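How a Pair of Hand-Held Grippers Is Built
Young Makers' Pages, Nedora Community Workshop
For readers in grades four to six

A gripper is a tool that takes hold of things, much as your thumb and first finger do. Many robots have one at the end of an arm. The grippers on this page are held by a person, who uses them to show a robot how a job is done. They were built by members of the Nedora Community Workshop as part of a project named Fivine. 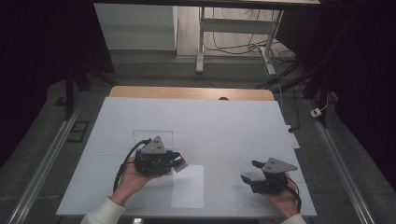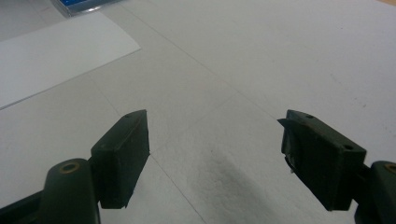
The grippers at the white work table, with a sheet of plain paper laid out.

What are the parts called?

The parts that close around an object are called fingers. Fingers need a flat place near the end so that they can press against things. This flat block is called a pad. A pad that is too smooth lets objects slide away, and a pad that is too rough can leave marks on paper. Our builders tried several coverings before they settled on one, and they expect to change it again.

In the second picture the two pads are easy to find. They are dark green, and each sits at the tip of a rounded arm. There is a small brass-colored ring on each arm as well. Look along the inner edge of the right pad and you will find a thin strip with a sharp point sticking out.

Grippers also need a way to send and receive signals. In the first picture, a black cable leaves each gripper and runs down beside the person's wrist. On top of each one is a gray metal plate in the shape of a triangle, dotted with small holes. Builders like plates with holes. If a part must be moved a little to one side, there is often a hole ready for it, and no drilling is needed.

Why are there two?

Try this at home. Put one hand behind your back and fold a sheet of paper with the other. It can be done, but the paper slips and turns. Now use both hands. One hand holds the paper still while the other makes the fold.

Many everyday jobs are like this. Opening a jar takes two hands, and so does tying a shoe. The members of Project Fivine wanted to study jobs of that kind, and for this reason they built a left gripper and a right gripper.

How does a robot learn from a person?

A robot does not know what "pick up" means. It must be given examples. A person wearing or holding the grippers does a small task, and a computer keeps a record of how the grippers moved. Then the person does the task again. The members of Project Fivine have kept 323 records so far, and they plan to have 595 by October.

The examples should not all be the same. If an object always began in the same spot, the robot would learn only that spot. The person therefore moves the object a little each time – near the paper, far from the paper, turned to one side.

Mr. Thanakorn Rungrueang, who leads the project, gives new members this rule: go slowly, and finish each movement before you begin the next one. Quick, jerky movements are hard for a computer to follow. They are also hard on the cables.

Why is the table so plain?

A white table makes dark fingers easy to see. It also makes small objects stand out. A busy tablecloth with stripes and flowers would be much harder for a computer to understand, although a robot in a real kitchen may have to manage with one someday. Builders often start with the simple case and make it harder later.

Words to know

Gripper: a tool that holds and lets go of objects.
Finger: one of the moving parts of a gripper.
Pad: the flat block at the tip of a finger.
Task: a small job with a clear beginning and end.
Record: information that a computer has saved.

Something to make

You can build a simple gripper from two craft sticks, a bottle cork, and a rubber band. Place the cork between the sticks, close to one end, and wrap the rubber band around the sticks and the cork until they stay together. Squeeze the long ends and they will close like fingers. Ask an adult to help if the band is tight.

Test your gripper on a button, a pencil, and a folded piece of paper. Next, cover the tips with tape or a bit of sponge and test it again. Which covering held best? Write down what you find, and draw the gripper with its parts labeled.

Young people from the age of 7 may visit the workshop with an adult. Drawings of craft stick grippers may be left at the front desk for Ms. Kanokwan Jaidee, who looks after the children's display.

Text by Aušra Lapiņa. Checked by Vilho Huttunen.
Page last reviewed June 1, 2026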